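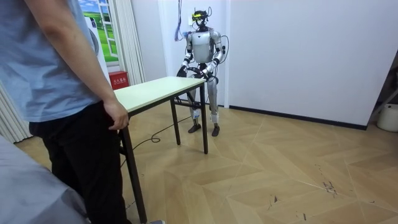

Slide 1. Humanoid at the folding table, purple and blue cables coming down the wall. One person at the near end.

Speaker notes — "The stop that didn't stop", Flikoveck user day, 22 May 2019

(Leave slide 1 up while people sit down. Don't start on the fault straight away, last time I lost half the room.)

Hello, thanks, etc. Fifteen mins if I don't waffle. Questions at the end pls, except if you can't hear me.

What we do — table tasks. Pick up, put down, hand over. Folding table, standing robot, a person at the other end. Look at where the hands are, just over the far corner. Look at where the person's hand is, resting on the near edge. Whole talk is about the bit of table between them.

SLIDE 2 — the fault
Run 2617. Handover task, arms only, legs meant to be locked. Operator at the table, second operator on the pendant.
Left arm reached for the corner. Kept reaching. Went past the soft limit, pushed down on the tabletop, table shifted towards the operator and caught them on the hip. Bruise, nothing worse. Say that early, people worry.
Pendant stop pressed. Arm carried on. Not for long but long enough, everybody in the room noticed.
Main power pulled by hand. Arm dropped on the table. Dent.

(PAUSE. Let them look at the timeline.)

SLIDE 3 — what we thought it was
First guess: Corow gripper driver, as it had been updated that week. Spent two days on it. Wrong. Rolled it back, same fault on the bench.
Second guess: cable snagging. Fair guess, cables from above, cable on the floor under the table. Moved them, tidied them, made no difference. Still worth doing!! Feet and cables, more on that later.

SLIDE 4 — what it was
Stop message went through the same queue as the arm commands. Queue normally empty. On 2617 the logger was writing to a full disk, everything behind it backed up, 14 arm commands waiting when the stop was pressed. Stop joined the back of the line like a polite person at a bus stop.
So arm did all 14 and then stopped. Did exactly what we'd told it to, in order.
Why did it overreach in the first place — shoulder reading was stale, same jam. One cause, two symptoms. Took us ages to see taht.

Someone will ask: why no hardwired stop? We had one. It cut the legs. Arms were on a seperate supply, added later, and the stop circuit never got extended. Risk assessment still said "all motion". Written before the arms supply went in. Own up to this, don't mumble it.

SLIDE 5 — what we changed
Hardwired stop now cuts arms and legs. Tested at start of every session, written in the book.
Software stop has its own channel, jumps everything.
Watchdog: no fresh joint reading for 200 milliseconds, arms hold.
Disk check before a run. Boring. Would have saved us the lot.
3 tape marks on the floor for the table feet. Table drifts, people lean on it.
Nobody touches the table while the arms are live. This is the one we struggle with. Back to slide 1 if time, ask them where they'd stand.

SLIDE 6 — still open
When arms lose power they drop. Fabbri brakes ordered, due July. Until then a foam pad on the tabletop for powered runs.
Kellow have asked for our log format, happy to share with anyone else, email on last slide.
Haven't re-run the handover with a person yet. Dummy load only. Not sure when.

(If short of time skip slide 3 second half. Do NOT skip 4.)

Likely Qs
— Was the table too light? Yes probably. Heavier one would've pinned someone though, so no easy answer.
— Did you report it? Yes, same day, accident book plus site safety. Form is in the handout.
— Could you see the queue filling up? Yes, on a screen no one had open. It's on the pendant now.

Check clicker battery. Water. Handouts are in the blue folder.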